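Citatano Block Sorting Guide
Section 4: Reproducing the Regrasp Result

4.1 What this section covers
4.2 Before you start
4.3 Setting up the mat and blocks
4.4 Running the baseline
4.5 Running the regrasp policy
4.6 Scoring
4.7 Known problems

4.1 What this section covers

This section explains how to repeat the block experiment from the Citatano report on your own arm. It assumes you have finished Section 3 and that the arm, the gripper and the overhead camera all respond from the control machine. If the camera calibration is more than a week old, go back and do 3.6 again first.

The experiment compares two ways of picking one block out of a tight group. The baseline plans a single grasp from a single camera picture and carries it out. The regrasp policy, which we call Drumitico in the code and in the log files, is allowed to stop partway down, look at the finger position and the motor current, and choose a new grasp up to three times before it gives up.

In our runs the baseline cleared 546 of 823 attempts. Drumitico was run on the same 823 starting layouts. Its results are in the report, broken down by layout type, and we don't repeat the whole table in this guide. You don't need to run all the layouts to check your setup. The short set has 65 layouts and fits into an afternoon if nothing goes wrong.

4.2 Before you start

You will need:

The arm and two-finger gripper from Section 2
The printed mat, fixed flat
Wooden cube blocks, all the same size
The layout cards for the short set
The Hendricks log server, running and reachable
A second person for the first session

1. Turn on the arm and let it finish its self-check.
2. Home the gripper with nothing between the fingers.
3. Open the log server page and check that the clock matches the control machine. A difference of more than one second will make the current readings line up with the wrong camera pictures.
4. Set the speed limit to the value in your site file. Leave it there for the whole session, including the baseline.
5. Press and release the emergency stop once to confirm that it works, then reset.

Caution: Do not reach into the group of blocks while the arm is enabled. During a regrasp the arm can stay still for several seconds while it is planning, and the fingers can then move without a sound or a message. Pause the run from the control machine and wait for the word HELD before you put a hand on the mat.

Note: The second person is there to watch the arm while the first one watches the screen. After your first session one trained person can run the short set alone.

4.3 Setting up the mat and blocks

The mat has a picture on it for a reason. Early versions of the detector were trained over plain gray and did badly on anything else, so Nasrin Ghasemi retrained it over strong colors and hard edges. If you use a different printed mat the detector should still work, but your numbers can't be compared directly with ours.

1. Lay the mat so that it is flat out to the corners. Tape down any corner that lifts.
2. Run the command mat_check. It moves the arm to the park pose, takes one picture and reports how far the mat has shifted from the stored position.
3. If the shift is over the limit, move the mat by hand and run the check again. Don't correct it in software.
4. Take the first layout card and place the group of blocks in the middle area, with gaps and angles as the card shows them.
5. Place the lone block, if the card has one. It should stand well clear of the group.
6. Step back and run layout_check. Accept the layout only if every block is found.

The lone block is a control. It is easy to grasp, and both methods should pick it up nearly every time. A run of failures on the lone block points to calibration or to the gripper, and the scores from that session should be thrown out whatever the group scores look like.

When the policy starts on a group, the arm comes straight down over it and stops at the hover height. At that point the fingers are close to the tops of the blocks, and in tight layouts they may already be partly between them.

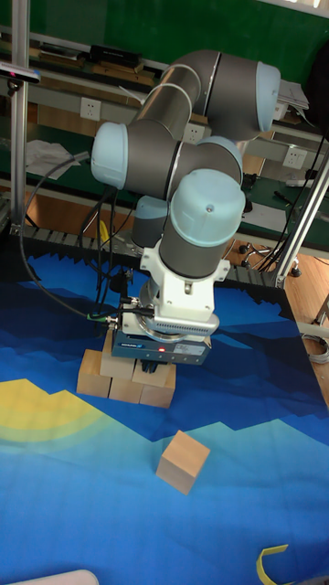 Hover height is set in the site file under hover_mm. We changed it twice during the work. Too high, and the wrist has a long way to travel after the last look, so small errors grow. Too low, and the fingertips nudge a block before the policy has made any decision at all. If you change it, change it for both methods and write the value in the session notes.

Cables deserve a look here as well. The gripper cable has to have enough slack to let the wrist turn through its full range at hover height. Turn the wrist slowly by jog control, first one way and then the other, and watch the cable the whole time. If it pulls tight or drags over a block, refasten it to the upper link and try again.

4.4 Running the baseline

Always run the baseline first on a given card, then reset the blocks and run Drumitico on the same card. Doing it in this order was Dagim Admasu's choice at the start of the project and we have kept it so that all sessions match.

1. Select BASELINE on the run page.
2. Enter the card number.
3. Press Start. The arm parks, takes its picture, moves to hover height and then grasps.
4. Wait for the lift test. The arm raises the block, holds it for two seconds and puts it down in the drop zone.
5. Mark the attempt as described in 4.6.
6. Pause the run, wait for HELD and rebuild the layout from the card.

If the fingers come down on top of a block, the force limit stops the arm and the attempt is closed as a failure. Clear the fault on the run page. Check that the block has no dent, and swap it for another if it has.

4.5 Running the regrasp policy

1. Select DRUMITICO on the run page.
2. Check that max_regrasp is set to 3.
3. Enter the same card number as before.
4. Press Start and leave the arm alone until the page shows DONE or GAVE UP.
5. Mark the attempt.
6. Note the number of regrasps shown on the page. It is also saved in the log, but the handwritten copy has saved us more than once.

A regrasp can be one of three moves: a small turn of the wrist, a sideways shift, or a full lift back to hover height followed by a new picture. The policy picks the move itself. You may see it turn the wrist a little one way and then back again. Let it finish. It counts as two regrasps, and in our logs a fair number of those attempts still ended in a good lift.

Seema Ahuja tested larger values of max_regrasp. Past three the extra tries mostly pushed the group apart until the grasp was easy, and we felt this was a different task from the one we set out to measure. The setting is still open if you want to try it. Report those runs separately.

Caution: A GAVE UP message leaves the fingers where they are. Use the Raise button before you pause, so that the fingers are clear of the blocks when you reach in.

4.6 Scoring

Score each attempt with one of four marks.

C (clean): the chosen block was lifted and held, and no other block moved more than half its own width.
M (moved): the chosen block was lifted and held, but another block moved further than that.
D (dropped): the block left the mat and fell before the two seconds were up.
F (failed): anything else, including force limit stops and GAVE UP.

Both C and M count as cleared in the main result. Khanyisile Pillay argued for counting only C, and the report gives that version too, in its appendix. The ranking of the two methods does not change.

1. Mark the attempt before you touch the blocks.
2. If you can't decide between C and M, measure with the card edge.
3. If the arm stopped for a reason unrelated to the grasp (network drop, door open, emergency stop), mark it X and repeat the card.
4. At the end of the session, upload the sheet to the Hendricks server with the log.

Note: Don't repeat a card because the result looked unlucky. Only an X allows a repeat. In the first round we had 16 X marks, nearly all from one bad network switch.

4.7 Known problems

The detector joins two blocks into one. This happens when two faces line up and the light comes from straight above. Turn off the lamp over the mat or add light from the side. If layout_check still fails, skip the card and write down its number.

The current reading drifts during a long session. Home the gripper again every hour. Jahangir Mondal's script, gripper_zero, does this between cards without ending the session.

The regrasp count on the page and the count in the log differ by one. This is a display fault in Onix 2 and was fixed in the July update. Use the log value.

The policy lifts to hover height over and over and never closes the fingers. The stored mat position is wrong. Run mat_check, and if it passes, redo the camera calibration in 3.6.

Baseline scores are much higher than ours. Look at how the groups are being rebuilt. People tend to leave wider gaps as the session goes on, and wider gaps help the baseline far more than they help Drumitico. Lay the card next to the group and compare each gap before you accept the layout.

For moving on to mixed block sizes, continue with Section 5.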